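*Updated November 28, 2022, with a longer part on washing denim, which people kept asking me for.*

I moved from a house with a walk-in closet to an apartment in Murthorpe where the "closet" is a rail behind a curtain. So I've had some practice at clearing out clothes! I'm also a person who keeps things, and I did this badly for years: one giant heap on the bed at nine at night, tears, everything stuffed back in by midnight. What follows is the way I do it now, usually in March and then again when the coats come out. It takes me a weekend if I don't stop to try on every dress I've owned since college (I do stop, a bit).

You'll need somewhere flat, a few big bags, a marker, a damp cloth, and your phone. Put your coffee on something that can't tip.

## Start with one kind of clothing

Please don't empty the whole closet. I know the shows tell you to. Take out all your sweaters, or all your pants, and leave everything else hanging where it is. When you finish that pile you can quit for the day with your bedroom still usable, and you'd be surprised how much easier it is to come back the next morning.

My order goes like this:

1. Coats and jackets, which are quick and free up a ton of room
2. Pants and jeans
3. Tops
4. Dresses and anything fancy
5. Underwear, socks, pajamas (do this one alone, with a podcast on)

Coats first is my own preference. My friend Latifa Metwally starts with socks and says it warms her up, and her closet looks a lot better than mine, so take your pick.
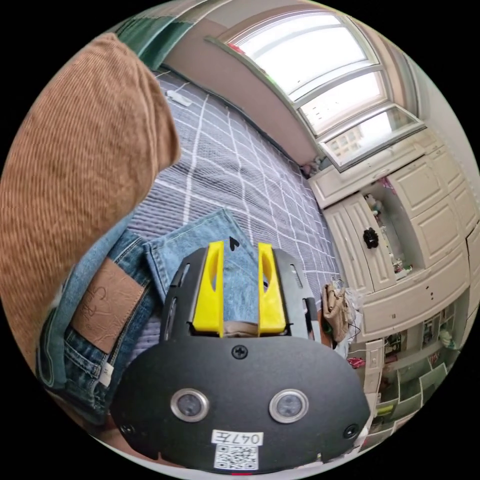 Once a pile is out, go through it fast the first time. Pick up each thing, say yes or no or maybe, put it down in the right spot. If you catch yourself telling a story about it ("I wore this to the thing with the boat"), it goes in maybe and you keep moving. The fast pass should feel a little reckless. You get to change your mind on the slow pass, so nothing is lost.

## The slow pass

Now take only the maybes and put them on. All of them, with the shoes you'd wear. I used to skip this and just hold things up against myself in the mirror, and that's how I kept a green blazer through three apartments when I couldn't lift my arms in it.

What I ask myself while I'm standing there:

- Can I sit down, bend over, and reach a high shelf?
- Would I put this on tomorrow if it were clean and at the front?
- Does it need fixing, and will I really fix it this week?
- Do I have something else that does the same job and that I like more?

That third one catches me out every time. I had a mending basket with things in it so old that the kid's pants no longer fit the kid. Now the rule is that a mending job gets a date on the calendar. If the date goes by, the thing goes out the door, missing button and all, with a note pinned to it.

Keep your "sentimental" stuff in a box of its own and don't make decisions about it on the same day. One box, with a lid that closes. Mine is a 60-quart bin and it has my grandmother's scarves in it, my first concert T-shirt, and a truly awful bridesmaid dress. I'm not getting rid of that dress. It makes me laugh.

## Wash, dry, check

Everything that's leaving gets washed, and so does everything that's staying but hasn't been worn in a year. It's dull but there's no way around it. Clothes that have been hanging a long time pick up a closet smell you stop noticing.

For denim, since that's the question I get most:

- Zip it, button it, turn it inside out.
- Cold water, a small amount of plain detergent, no fabric softener.
- Keep dark pairs away from anything pale for the first few washes.
- Pull the legs and waistband straight while they're wet.
- Hang it up to dry, away from direct sun. If you must use the dryer, go low and take it out early.

Old, soft jeans can handle more than you'd think, but look at the inner thigh before you decide who gets them. Hold the fabric up to a window. If light comes through in a patch, that pair has a few months left in it, and it's kinder to turn it into rags or a patch for something else than to hand it to somebody as good clothing.

Sweaters: check the elbows and under the arms, then lay them flat on a towel to dry. Anything with little holes goes in a sealed bag in the freezer for a few days, just in case it's moths. I label the bag now – my husband once opened what he thought was bread.

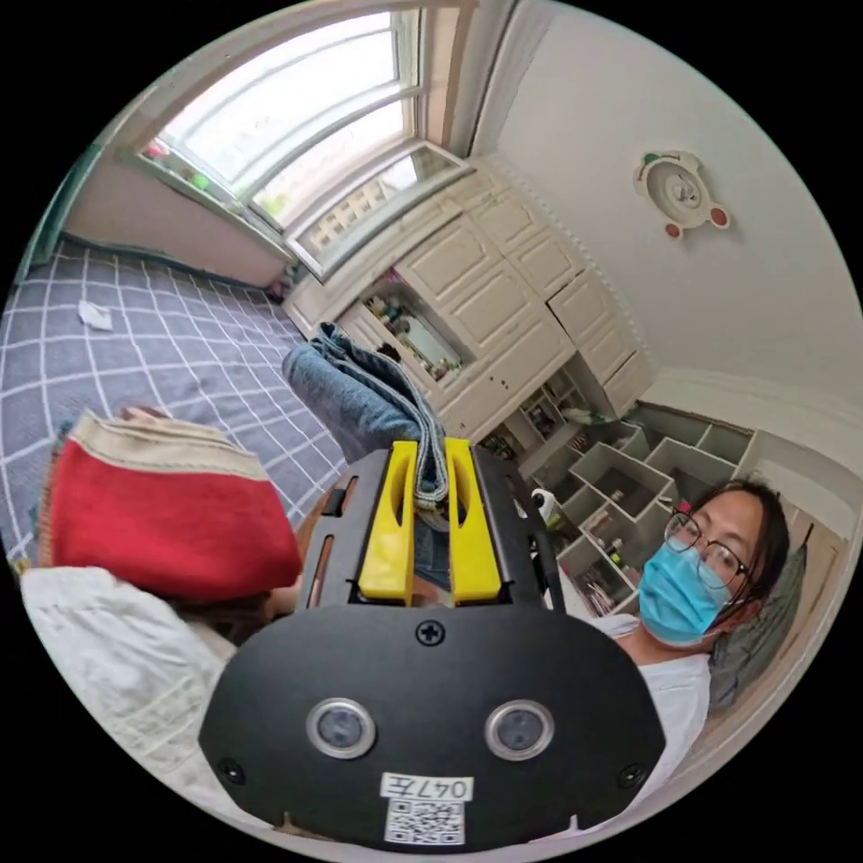 ## Sort what's leaving

By now you've got a heap that's clean and going. I split it into four bags and write on them in marker, big, so I can't pretend later that I forgot which was which.

**Sell.** Good brands, good shape, or something a bit unusual. Be strict with yourself here. Selling takes time, and a five-dollar T-shirt isn't worth your evening.

**Swap.** Things a friend might like. I keep this bag in the hall and people help themselves when they come over. Latifa has had most of my cardigans this way and I've had two of her coats, so I think I'm ahead.

**Give.** Clean, whole, wearable. Call first and ask what they're taking. The Nicholas Street thrift shop near us stops accepting winter coats partway through the season when the back room fills up, and I've driven over there with a full trunk and driven home again with the same full trunk.

**Rags.** Soft cotton, stained towels, worn-out flannel. Cut off the buttons and zippers first and keep the good ones in a jar.

## Listing the things you want to sell

I sell through Zirevel, mostly out of habit. Whatever app you like will be fine, and the advice is the same.

Do your listings in one sitting. Get all the pictures taken while the daylight is good, then sit down and type. When I did them one at a time I'd list a skirt, get distracted, and find the rest of the bag under the bed at Christmas.

A plain background helps, or a blanket or cushion in a color that's different from the clothes. Take the front, the back, the label, and a close-up of anything that's wrong with it. Show the flaw! Buyers are nice about a small stain they knew about and really not nice about one they didn't.
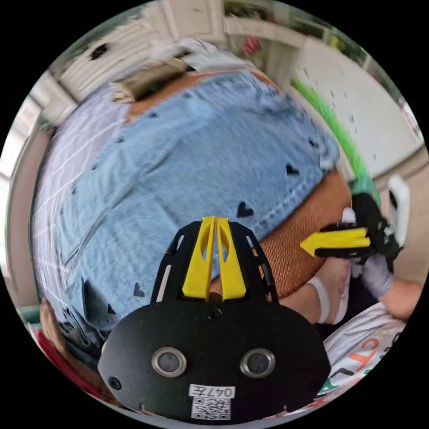 *Light blue denim shorts on rust-orange.*

Measure everything. Sizes on labels mean almost nothing from one brand to the next, and you'll get fewer messages if you put in the waist laid flat, the rise, and the inside leg (for tops, armpit to armpit and shoulder to hem). I keep a soft tape measure hanging on the doorknob so I can't lose it.

For the description, I write the way I'd tell a friend on the phone. What it is, what size it says, what size it fits, how worn it is, and why I'm letting it go. Something like:

> Straight-leg jeans, mid rise, very soft. Label says 10, fits more like an 8. Faded at the knees and a small mark by the left pocket, see close-up. I just don't wear them anymore.

Four sentences and done. Skip the long strings of search words at the end; they make it look as if you're selling a warehouse.

On price, look up what the same thing has *sold* for. Asking prices will only depress you or make you greedy. Then go a touch higher than you'd accept, as everybody is going to offer you less. If it hasn't moved in a month, drop it once. If it still hasn't moved, into the give bag it goes.

My friend Pui-shan Yip has made more than 3000 sales on there over the years and she says the biggest difference for her was mailing things the next morning. She keeps padded envelopes, tape, and a little Tureck postal scale in one drawer of her kitchen, and she can pack a shirt while the toast is in. I bought the same scale and I'm still slower than toast. 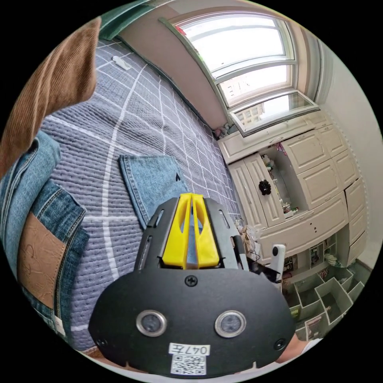 Photo: Pui-shan Yip

## Folding and putting back

This is the fun part, so don't rush it. Wipe down the shelves and the rail with the damp cloth, let them dry, and only then start putting things back.

Pants and jeans I fold like this:

1. Lay them flat, front side up, and smooth the pockets down.
2. Fold one leg over the other.
3. Tuck the pointy bit at the seat inward so you've got a long straight shape.
4. Bring the hems up to just below the waistband.
5. Fold in half again, and stand them up in the drawer with the rounded edge on top.

If your drawers are shallow, do an extra fold and lay them on their side. Heavy sweaters get folded too, always. Hangers give them shoulder bumps that never quite go away.

On the rail, I hang things by type and then from long to short. Some people go by color and it does look gorgeous, but I can't find anything that way. Turn all the hangers backward when you start. Each time you wear something, it goes back facing the normal way, and by the next clear-out you'll see which ones never moved.

## Keeping it from filling up again

I'm not great at this part and I won't pretend. A few things that have stuck:

- An empty bag lives on a hook by the laundry basket. If I put something on and take it straight off again, it goes in there.
- Money from selling goes into a jar for clothes. When the jar has 100 dollars in it, I can buy one nice thing.
- No buying hangers. If there isn't a free hanger, there isn't room.

The hanger rule is the one my sister thinks is silly, and she's welcome to come and look at my rail any time she likes. If you've got a good way of storing boots, please leave it in the comments. Mine are still in a pile by the door.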